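衣類の畳み方

衣類の畳み方(いるいのたたみかた)とは、衣服や布製品を保管、運搬、陳列するために折り重ねて小さくまとめる方法の総称である。衣服の形、生地の性質、収納する家具の寸法などによって多くの方法があり、和服のように縫い目に沿った手順が定まっているものと、Tシャツや下着のように家庭ごとに異なるものとがある。吊るして保管する方法と対比され、両者は衣服の種類や収納場所に応じて併用される。

目次
1 概要
2 用語
3 歴史
4 和服の畳み方
5 洋服の畳み方
6 生地と折り目
7 収納
8 販売における畳み方
9 旅行における畳み方
10 博物館における扱い
11 教育
12 関連項目

概要

衣服を畳む目的は、体積を減らすこと、形を揃えて積み重ねや出し入れを容易にすること、意図しない皺を防ぐことにある。畳んだ状態の衣服は通常、長方形または正方形に近い形になる。折る回数が増えるほど面積は小さくなるが、厚みが増し、外側と内側の布の長さの差によって皺が生じやすくなる。

畳む作業は洗濯と乾燥のあとに続く家事の工程として行われることが多い。宿泊施設、病院、クリーニング業、衣料品の製造業などでは業務の一部であり、寸法や向きについて事業所ごとの基準が置かれる。

布を平らな面の上に置いて畳む方法と、立ったまま空中で畳む方法がある。前者は縁を揃えやすく、和服やシャツのように左右の対称を必要とする衣服に向く。後者はタオルなど単純な形の布に用いられる。

用語

日本語の「畳む」は、平面状のものを折り返して重ねる動作を広く指し、衣類のほか紙、傘、布団などにも用いられる。敷物の畳も同じ語から出たものとされ、古くは折り返したり重ねたりして用いる敷物の類を広く畳と呼んだ。

「折る」は一か所の折り曲げに重点があり、「畳む」はそれを重ねて全体をまとめることに重点がある。衣服については「シャツを畳む」が一般的で、「袖を折る」「裾を折る」のように部分を示す場合に「折る」が使われる。畳んだときにできる線は折り目、畳み目、畳み皺などと呼ばれる。折り目はズボンのように意図してつけるものを含み、畳み皺は保管の結果として生じた不要な線を指すことが多い。

歴史

古代および中世

布を織幅のまま用いる衣服は、身体に合わせて立体的に裁断した衣服に比べて畳みやすい。古代の地中海世界で用いられた外衣の多くは一枚の大きな布であり、着用しないときは折って箱や棚に置かれた。ローマ時代には、畳んだ布を板の間に挟み、ねじで圧力をかける圧搾具が使われていたことが、遺跡の壁画などから知られている。

日本では、衣服を納める容器として櫃が古くから用いられた。脚のついた唐櫃と脚のない和櫃があり、衣服のほか経典や調度も納められた。平安時代の貴族の住居では、衣架に衣服を掛けることも行われ、掛けることと納めることとが使い分けられていた。

中世ヨーロッパの家庭では、蓋が上に開く長櫃が主な収納家具であった。衣服と寝具は畳んで重ねて入れられ、下にあるものを取り出すには上のものを動かす必要があった。

近世

引き出しのある家具の普及は、畳んだ衣服の扱いを変えた。ヨーロッパでは長櫃の下部に引き出しを付けた形を経て、全体が引き出しからなる箪笥が広まった。畳んだ麻布を棚に納める戸棚や、布を挟んで平らにする卓上の圧搾具も裕福な家庭で用いられ、折り目の整った布類は家政の行き届いていることを示すものとみなされた。食卓用のナプキンを複雑な形に折る技法も、この時期に宮廷や貴族の宴席で発達した。

日本では江戸時代に箪笥が都市部から普及した。それ以前から使われていた長持は容量が大きいが出し入れに手間がかかり、しだいに布団や季節外の品の保管に回されるようになった。小袖の形が定着するにつれ、現在の本畳みにつながる畳み方が一般化したと考えられている。

近代以降

19世紀後半から20世紀にかけて、肩の形に合わせた衣服用ハンガーが広まり、上着や外套は吊るして保管されることが増えた。住宅に造り付けの押し入れやクローゼットが設けられると、吊るす衣服と畳む衣服との区別がいっそう明確になった。

20世紀には家庭用の電気洗濯機と乾燥機が普及し、洗濯の労力は減った。一方で、所有する衣服の数が増えたことにより、畳む作業の量は必ずしも減らなかった。編地を用いたTシャツやスウェットなど、アイロンをかけずに畳んで仕舞う衣服が日常着の中心となったのも20世紀後半である。

和服の畳み方

和服は直線に裁った布を縫い合わせて作られるため、縫い目に従って折ると平らな長方形になる。畳み方は衣服の種類によって異なる。

本畳み

長着の標準的な畳み方である。衿を左にして広げ、手前の脇縫いで折り、衽を衽付けの線で手前に折り返す。次に上側の衽と衿を手前のものに重ね、脇縫いどうしを揃える。袖はそれぞれ身頃の上と下に折り返し、身丈を二つ折りまたは三つ折りにする。背縫いが正しく折れているかどうかが仕上がりを左右する。

夜着畳み

身頃の中央に余計な折り線をつけない畳み方で、留袖や振袖など、模様に箔や刺繍のある衣服に用いられる。左右の身頃を前で重ね、袖を内側に折り、丈を折り畳む。紋、箔、刺繍の部分には薄い紙を当て、折り山に芯となる布や紙を挟むことがある。

袖畳み

両袖を合わせて身頃を背中心で二つに折り、袖を身頃の側に折り返す略式の方法である。着替えの際に一時的に置く場合や、場所が狭い場合に用いられる。長期の保管には使われない。

羽織と袴

羽織は衿を外側に折り、襠の部分を折って前身頃を重ね、袖を後ろに返す。袴は襞を一本ずつ揃えたうえで左右の幅を整え、丈を折り、最後に紐を上で組む。紐の組み方には十文字などの形があり、武道の稽古では袴を畳むことが作法の一部とされる。

洋服の畳み方

シャツ

前立てのあるシャツは、ボタンを留めて前面を下にし、身頃の両脇を背中側へ折る。袖は折った身頃の線に沿って下へ返す。このとき肩の位置で袖を45度の角度に折り、さらに縦に揃える方法もある。最後に裾から二つまたは三つに折り、表に返すと衿が上に出る。製品として包装される場合は、背に厚紙を入れ、衿の内側に補強材を添えることがある。

Tシャツとニット

Tシャツは左右を中央に向けて折り、丈を二つ折りから四つ折りにする。仕上がりの幅は収納場所に合わせて決められ、幅27センチメートルの棚板であれば、それよりわずかに狭く仕上げると縁が引っかからない。

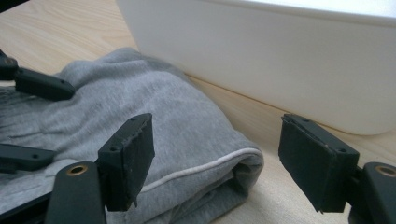 写真:折り畳まれた灰色の衣類(木製の卓上)/提供 Ciline

セーターなどの編物は、吊るすと自重で伸びることがあるため、畳んで保管するのが一般的である。厚手のものは折る回数を少なくし、積み重ねる場合は重いものを下に置く。高い衿のあるものは、衿を身頃の側へ倒してから丈を折ると厚みが偏りにくい。

ズボンとスカート

中央に折り目のあるズボンは、左右の脚を重ねて折り目を揃え、丈を二つまたは三つに折る。ジーンズのように折り目のないものは股上の中心で左右を重ね、突き出た股の部分を内側に折り込んで長方形にする。襞のあるスカートは襞を揃えて縦に巻くか、吊るして保管する。

靴下と下着

靴下は左右を重ねて折る方法、履き口を返して一組にまとめる方法などがある。履き口を返す方法は組が離れにくいが、片方のゴムの部分が伸びた状態に置かれる。成形されたカップのある下着は、二つに折らず、同じ向きに重ねて並べる方法がとられる。

生地と折り目

折り目の残りやすさは、繊維の種類、糸の撚り、布の組織、厚さ、湿度、加わる圧力と時間によって異なる。綿や麻、レーヨンなどのセルロース系繊維は水分を含むと変形しやすく、湿り気を残したまま畳むと皺が残る。羊毛は弾性に富み、軽い皺であれば吊るしておくことで回復する。ポリエステルは通常の使用では皺になりにくいが、熱を加えて折ると折り目が固定され、この性質は襞の加工に利用されている。

編地は糸が輪の形で連なっているため、織物よりも曲げに対して柔軟である。反面、折り山に長く荷重がかかると編目が押しつぶされ、風合いが変わることがある。毛羽のあるビロードやコーデュロイは、圧力を受けた部分の毛が倒れて光沢に差が生じるため、強く重ねない。

絹は摩擦に弱く、古いものでは折り山から繊維が切れることがある。皮革や合成皮革を用いた衣服は折り線が表面に残りやすく、合成皮革では表面の樹脂層が割れたり、接触した面どうしが貼り付いたりする場合がある。

プリントのある衣服では、印刷面どうしを重ねて畳むと顔料が移ることがある。印刷面を外側にするか、間に紙を挟むことで避けられる。

収納

畳んだ衣服の収納には、平らに積み重ねる方法と、立てて並べる方法がある。

積み重ねる方法は棚や浅い引き出しに適している。上から見えるのは一枚だけで、下のものを取り出すと山が崩れやすい。また、下になった衣服には上の重さが加わる。

立てて並べる方法では、折り山を上にして引き出しの中に一列に並べる。上から全体を見渡すことができ、一枚を抜き出しても他の衣服が動きにくい。倒れないようにするには適度な密度が必要で、枚数の少ない引き出しでは仕切りが使われる。立てて並べる場合、仕上がりの高さは引き出しの内側の深さより小さくなければならず、内寸の深さが16センチメートルの引き出しに厚手のトレーナーを立てるには、丈をさらに一度折ることになる。

和服は、たとう紙に包んで引き出しに納める。桐は湿気による寸法の変化が小さく軽量であることから、和服用の箪笥の材料として用いられてきた。

長期の保管では、虫害と黴が問題となる。衣蛾や鰹節虫の幼虫は羊毛、絹、毛皮などの動物性繊維を食害し、汚れがあれば他の繊維も傷めることがある。仕舞う前に洗濯や汚れ落としを行い、十分に乾かしてから畳む。防虫剤は成分の異なるものを併用すると液化して染みになる組み合わせがあるため、表示に従って一種類を用いる。季節の変わり目に衣服を入れ替える習慣は衣替えと呼ばれ、日本では6月と10月に行われることが多い。乾燥した時期に衣服を取り出して風を通す虫干しも、畳み皺の位置を改める機会となる。

販売における畳み方

衣料品店では、棚や平台に置く商品を同じ寸法に揃えて畳む。衿やロゴの位置が前面に揃うように置かれ、サイズの表示は一定の側に向けられる。寸法を揃えるため、板状の道具を背に当て、その縁に沿って両脇を折ったのちに板を抜き取る方法が広く用いられている。

畳んだ陳列は、吊るした陳列に比べて同じ面積に多くの商品を置くことができ、色の順に並べたときの見た目も整う。一方、客が商品を広げるたびに畳み直しが必要となる。このため、見本を一枚だけ吊るし、在庫を畳んで置く店も多い。店舗用什器を扱うJerkbergの棚のように、前縁に低い立ち上がりを付けて山のずれを抑えた製品もある。

工場から出荷される製品では、包装袋の寸法に合わせて畳み方が指定される。薄い紙を折り山に入れて皺を軽くする、袋の口と反対の側に衿を置くなど、仕様は取引先ごとに定められる。

旅行における畳み方

旅行用の鞄に衣服を詰める場合、限られた容積と移動中の振動が条件に加わる。主な方法には、平らに畳んで重ねる方法、筒状に巻く方法、複数の衣服を芯の周りに順に包み込む方法がある。

巻く方法はTシャツや薄手のズボンに向き、隙間を埋めやすい。鋭い折り目はつきにくいが、巻きが緩いと全体に細かな皺が生じる。包み込む方法は、下着などを入れた袋を中央に置き、シャツや上着の身頃と袖を交互に巻き付けるもので、折り曲げが緩やかになる。ただし、一枚だけを取り出すことは難しい。

軍隊や登山では、一組の衣服を小さく固くまとめる方法が用いられる。裾を外側に折り返して袋状の縁を作り、反対側から巻いたものをその縁で包むと、紐を使わずに形が保たれる。

背広の上着を畳む場合は、片方の肩を裏返し、もう一方の肩をその中に入れて縦に二つに折る方法が知られている。裏地が外側に出るため、表地の汚れを防ぐことができる。

博物館における扱い

染織品を所蔵する博物館では、折り目は劣化の要因として扱われる。長い年月にわたり同じ位置で折られた布は、折り山の繊維が弱くなり、開いたときに裂けることがある。そのため、可能なものは広げたまま平らに保管し、大きな平面の布は中性紙の筒などに巻いて保管する。

寸法や点数の都合で畳まざるを得ない場合は、折る回数を最小限にし、折り山の内側に薄葉紙を丸めたものや綿を布で包んだものを入れて、曲がりを緩やかにする。一定期間ごとに折る位置を変えることも行われる。Skovthorpeの染織収蔵庫は3967点の衣服と布類を収め、畳んで保管するものについては、折った位置を収蔵票の略図に記録している。

一方、古い折り目そのものが資料となることもある。布に残った線から、当時の容器の寸法や、衣服がどのように畳まれていたかを推定できる場合があり、修復の際に折り目をすべて消すことは必ずしも行われない。

教育

日本の学校教育では、衣服の手入れは家庭科で扱われ、洗濯、ボタン付け、アイロンかけなどとともに、整理や保管の仕方が学習の対象となる。幼児期には、脱いだ衣服を自分で畳むことが生活習慣の一つとして指導される。最初はハンカチやタオルのような四角い布を用い、角と角を合わせることから始めて、袖のある衣服へと進む場合が多い。

作業療法の分野では、布を畳む動作が両手の協調や手順の理解を要する日常の活動として、練習や評価に取り入れられることがある。

和裁の教育では、仕立てた衣服を畳むことまでが仕上げの工程に含まれる。折った際に脇縫いや衽の線が自然に合わないときは、寸法や縫い目のつれを確かめる手がかりとなる。

関連項目

洗濯
アイロン
ハンガー
箪笥
たとう紙
衣替え
虫干し
風呂敷
プリーツ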